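Vultwood two-slot toaster, black. Bought 21/10/2020, reviewed after a fortnight

Four stars. Would be four and a half but see the bit about the lever.

Quick one as I'm on my lunch. Old toaster died (Tonen, had it since uni, went pop and took the kitchen sockets with it) so I needed something fast and didn't want to spend silly money. Marisol Henao at work has had the Vultwood for ages and swears by it. Ordered from Draltside, came in 2 days, box a bit bashed, toaster fine.

Bread first, as that's where most of my complaints about toasters come from. I mostly do a white tin loaf, sliced by hand, so the slices are all over the place. Thick end, thin end, the odd doorstep. Shop sliced goes in no bother at all. Hand cut is fine up to a point, then you're squashing it. Crumpets yes. Bagels only if you halve them properly, and I don't.

Browning. Dial goes 1 to 6. On 3 you get proper toast, gold all over, slightly darker at the bottom. On 4 it's my toast. 5 sets off the alarm in the hall. Haven't tried 6. Second round always comes out darker than the first so knock it down half a notch, my old one did that as well.

Sourdough is the tricky one. Takes two goes on 3, and the crust catches before the middle is done. Might be the bread tbh, Sheyla Chambi gave me her starter in February and my loaves are still on the heavy side. 556g of flour to 403g water is what I'm doing at the moment if anyone wants to tell me where I'm going wrong. Oven at 220, lid on for the first half. Nice flavour, dense as a brick.

Frozen bread: there's a button. Works. Adds a bit of time and you don't get that cold wet stripe down the middle.

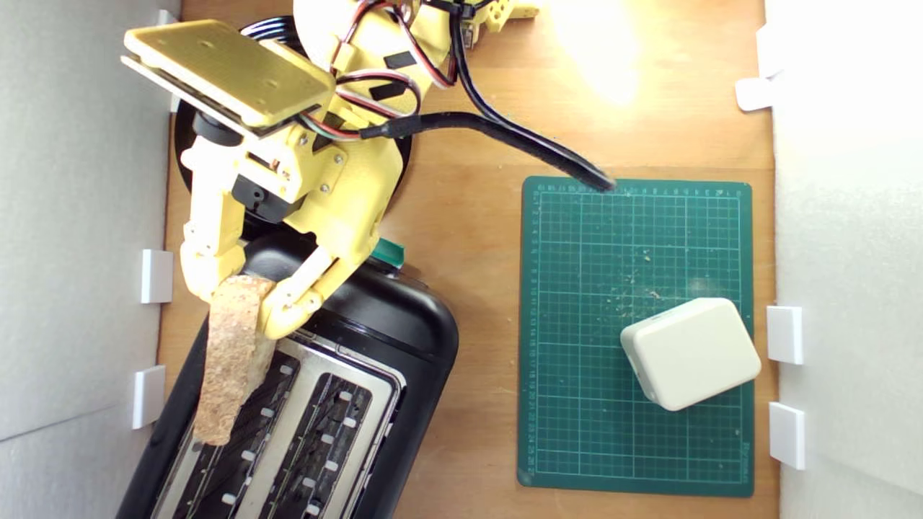 The lever. It's stiff. First week I thought it was broken, you push it down and it comes straight back up unless you give it a proper shove. Loosened up a bit since but my mum couldnt manage it when she came round. Also doesn't lift very high at the end, so anything small like a crumpet you're fishing about for. Unplug it first please.

Crumb tray slides out the back. Good, but you have to pull the whole thing away from the wall to get at it, so guess how often that happens.

Noise, hardly any. Pop isn't loud. Cord is short, mine only just reaches.

I did look at the Alvarado before buying, the one with the long single slot, and it would of suited my bread better. Nearly twice the price though and takes up half the worktop. If you bake your own and have the room, maybe look at that instead. For normal sliced, get this one.

Will update if the lever gets worse. Butter out of the fridge the night before, seperate issue.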